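How I Pack a Drawer Basket for Weekend Trips

I used to dump everything from my junk drawer into a tote bag and hope for the best. Then I started keeping one small basket ready to go, and packing got so much easier (my back seat looks better too!). It takes me 19 minutes, coffee included.

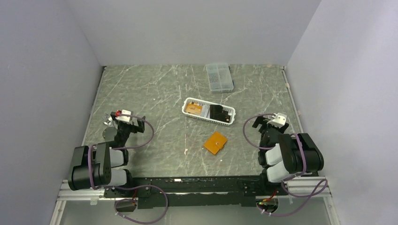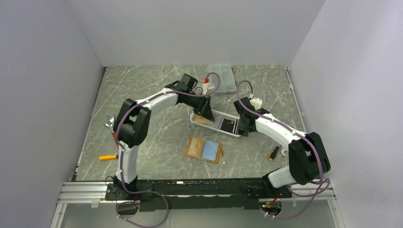

A small basket in the middle of the table, both times.

Start by pulling out everything you think you need. I mean everything - chargers, snacks, bandages, the sewing kit you forgot you owned. Now put back anything you didn't touch on your last trip. I lost half my pile that way.

Next, sort by when you'll want it. Car stuff goes on top, bathroom stuff goes underneath. Tall things stand up along one side so they don't slide around. I got my basket at Hirosen, but any basket with stiff sides will do.

Tiny things like safety pins and earbuds need their own box with a lid. Don't skip this! I once spent a whole rest stop in August digging for 2 aspirin.

Last, tape a short list inside your closet door and check it when you get home. Refill whatever ran out that same night, before you sit down. I'm bad at this part, so I set an alarm for 7 p.m. and grumble my way through it.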